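Quiénes somos

Pasell es una distribuidora de cine independiente dedicada a la comedia.

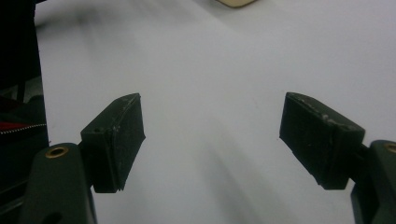 Compramos derechos de películas cómicas europeas y latinoamericanas y las llevamos a salas, plataformas y DVD en España y Portugal. El catálogo reúne 586 títulos, entre largometrajes, cortos y algunas series breves.

La empresa la fundaron Patricio Durán y Jonas Sutter. Patricio venía de programar un cine de barrio en Zaragoza; Jonas llevaba las ventas de una productora suiza. El primer título que editaron fue "Las vacaciones de Drolham", una comedia de instituto que no había encontrado distribuidor fuera de su país. Hicieron una tirada de 2.000 copias en DVD, con subtítulos propios, y se agotó antes del verano. Todavía la reeditamos.

Trabajamos en dos líneas. Pasell Salas se ocupa de los estrenos y del ciclo de comedia que organizamos cada septiembre. Pasell Archivo recupera películas descatalogadas, como las de la colección Morkberg, y prepara las ediciones con extras y libreto.

El doblaje y el subtitulado se hacen en casa. El humor se traduce mal con prisas, y preferimos retrasar un lanzamiento a sacar un chiste que no se entiende. Del sonido se encarga el estudio Pálfi, con el que colaboramos desde el segundo año.

Si tienes una película terminada, puedes enviarnos un enlace de visionado con la ficha técnica desde la página de contacto. Vemos todo lo que llega, también los cortos. Las salas y cineclubes que quieran programar títulos del catálogo pueden pedir las tarifas por la misma vía.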